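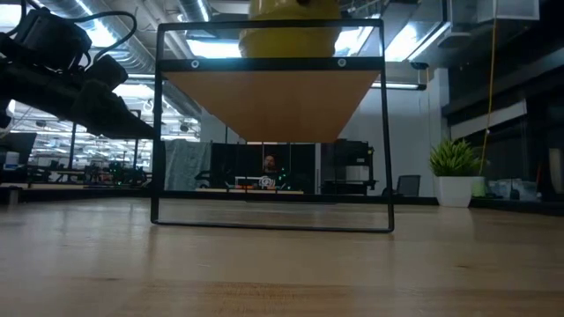
Side view at the bench, arm at upper left

Msimang Tableware Handling - Equipment Review Group
Minutes, review of the Plemton Moromard two-arm bench kit (lease offer)

Present: bench team, purchasing, floor safety, one from packing. Plemton rep on the phone for items 2 to 4, dropped off once and came back. IT sent regrets plus a list of questions, see item 6.

1. Last minutes
Accepted. One fix: the trial is for sorting and setting down, not washing. Somebody had typed washing. Carried-over action on the floor tape is closed.

2. The offer
Plemton has put it in writing now. $995 a month for the Moromard kit, which gets us frame, both arms, grippers, controller and phone support in business hours. $1160 a month if we want the extended cover, meaning they swap a dead arm instead of mailing us parts. Deposit of $3000 either way, returned at the end less damage. Purchasing asked what counts as damage. Rep said "misuse". Purchasing asked what counts as misuse. Rep will send the wording.

Tabletop stays ours. Any tableware we put on it is ours too, Plemton doesn't want to hear about chips.

Minimum term is a year. We asked for six months. Rep doesn't think so but will ask. Packing pointed out that the busy stretch is over well before a year is up and the kit would sit. Bench team disagree, say they'd have it on returns.

Also on the table, the Dedau quote. Single arm, cheaper to run, no lease, you buy it outright. Nobody from Dedau has been to site. Their sheet has reach figures but nothing on how the gripper does with curved rims, so we can't compare on the thing we care about. Agreed to keep it open until they answer the email. If no answer by the next meeting it comes off the list.

3. Bench report
Bench team went through what they have been trying. Small patterned ceramic bowls first, then speckled plates and red plastic bowls. Board down the middle of the table, an arm on each side. Both arms can get to the middle, that was one of the open questions from last time. They should not both go there at once. There's a setting for it called shared zone and it is OFF when the kit arrives, which the team feel strongly about.

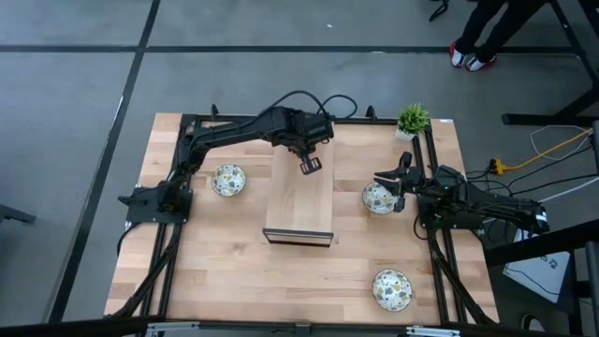
Page last changed: January 7, 2020

Bowls. Picking by the rim is what the kit wants to do. Fine with a bowl sitting by itself in open space. Less happy when the bowl is tight up against the base plate of the arm, as the elbow has to fold back a long way and it gets slow. Team now keep a strip clear by each base. Packing asked if we would have to do that in production. Yes, or pay for the longer link, which isn't in the quote.

Success rate: team logged 93 percent on ceramic bowls over their longest run. Plemton's own sheet claims better but they used their own bowls. Misses were nearly all the same thing, fingers closing too high and sliding off the glaze. Rubber pads might sort it. Rep says pads are a consumable and so not covered under either price. Groans.

Purchasing wanted the log itself and not just the percentage. Team to tidy it up first, there are notes in there not meant for outside the room.

Lighting. The bench gets overhead light from the long fixtures and the glaze picks it up. Could be part of the grip height problem, could be nothing. Team want a run with those switched off before anybody blames the gripper. Safety ok with that as long as the walkway side stays lit.

4. Plates and plastic
Plates are harder. Low rim, not much to get hold of, and the finger has to come in almost flat to the wood. Team tried it with the gripper wide open and tipped over slightly. Works when the plate has something behind it to push against, otherwise it walks across the table. Suggestion from packing to use a thin mat. Team will try a mat.

Rep said the flat-item fingers are coming and could be with us in February. Asked if they are included. They are not included. Asked the price. No price yet. Minuted so that we remember we asked.

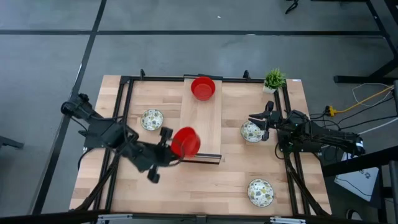
Plastic bowls are the easy ones in the team's view. Light, there's give in the wall, and they don't chip so everybody's a bit braver about speed. The down side is they are so light that a small knock moves them, and then the saved position is wrong and the arm goes to where the bowl used to be. Kit doesn't re-check after a knock unless told to. Re-check adds time. We want to know how much time and the rep didn't have it on hand.

Tilt. Team asked if the wrist can be told to keep a bowl level while traveling, for the day we have anything inside one. Rep says yes, "level carry", it's in the menu under motion. Team have looked under motion. Rep will send a screen shot.

Speed in general. Packing asked flat out if this is faster than a person. No. Team lead on the bench side said that was never the claim, the claim was the dull part of the sort gets done while people do the checking. Packing want that written in whatever goes to management so it's written here.

Rep left the call.

5. Safety
- Cables. Bundles off the arm on the right run to the side of the table and the power strip is on the floor there. Safety wants it up off the floor before any longer runs. Bench team say simple job, will do.
- Tape on the floor stays as it is for now. Safety to decide if people can stand inside it when the arms are powered but idle. Until then, no.
- Emergency stop. Kit comes with one button. Safety wants another at the far side. Plemton sell one (of course). Check if ours from stores fits the connector.
- Hands on the table during reset. Has been happening. Stop it, please.

6. IT questions, read out
Does the controller need to be on our network - not to run, only for updates. Can updates come on a stick - think so, ask. Who owns the recorded motions if we give the kit back - good question, no answer, goes to Plemton with the rest. Does it phone home - same.

7. Discussion
Bench team in favor, with the extended cover. Purchasing in favor of nothing until the damage wording is in. Packing lukewarm, would move to yes if plates get better. Safety neutral if the list above is done. Some feeling that the lower monthly price is a false saving when a dead arm means half a table. Against that, we have the screwdrivers and the people, and mailed parts were fine with the labeler.

No vote. Agreed to ask for the trial to be extended on the present terms and look again at the next meeting. If Plemton won't extend, purchasing calls everybody together by phone, no waiting.

8. Actions
Purchasing - damage wording, six month term, recorded motions question, updates question. Chase Dedau.
Bench team - mat test for plates, lights-off run for bowls, turn on shared zone and LEAVE it on, tidy the log, power strip off floor.
Safety - ruling on standing inside the tape, stop button connector.
Packing - bring a crate of the seconds, mixed sizes, chipped is fine. Not the oval ones.
IT - nothing till answers are in.

9. Any other busness
Request for a bigger whiteboard. Deferred again.
Labels on the table corner to be left alone.

Next meeting same room, time to be sent out.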